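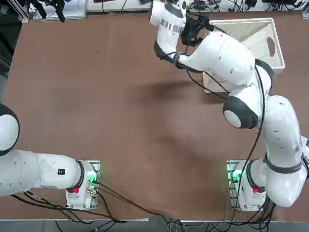

How high should a work table be?

Level with your wrist when you stand up straight with your arms down, or a little lower for heavy work.

Talks > Workrooms > Tables and crates: speaker notes

Last updated: August

Start with the question above and leave it on the screen while people sit down. Introduce myself and thank Marion Strachan for the hall. Tea is after the talk.

1. Height

Ours at Gritano was set at 912 mm. That suited Patricio and me. Ntombi Van der Merwe is a good deal shorter and worked with her shoulders up for months before she mentioned it. We now have one lower table for sanding and packing. Ask who here has measured their own table, then go on.

Kitchen worktops are a poor guide. People copy them and get a sore back.

2. Depth

600 mm is enough if you only work from one side and the table is against a wall. Go deeper if things have to live along the back. Tools and leads creep forward, and after a few weeks you are working on the front strip. At the Sterkano workroom they draw a pencil line along the top and nothing is stored in front of it. The line needs redrawing now and then.

3. The top

A plain brown board is kind to the eyes. White tops glare under strip lights, and very dark ones hide small screws. Pass round the two samples (in my bag, front pocket). Don't get drawn into varnish here, it takes up the whole talk.

Anything heavy should be bolted down through the top. Use a plate under the foot to spread the load. Mark the holes, check underneath for a rail, then drill. Ignacio Bustos drilled into a rail last winter and we still have the hole.

Shadows: put the lamp on the opposite side to your working hand. Show this with the desk lamp if there is a socket at the front.

4. The crate

Keep one open wooden crate on the table, in a far corner, for whatever is part done. Sand the rim before use. Empty it before going home, even if that means a pile on the shelf. A crate with a lid gets things put on the lid.

Hyun-seo Wang will ask about plastic ones. They are fine. They slide more, so put a bit of rubber mat underneath.

5. Leads

Take them off the near edge if you can. If they must come over the front, tie them to the leg.

Timing: 4 minutes for each part, then open it up. There are 70 handouts in the Femetti box by the door. Put the chairs back afterwards and return the key to Marion.

Contact | Copyright Gritano Workrooms | Back to top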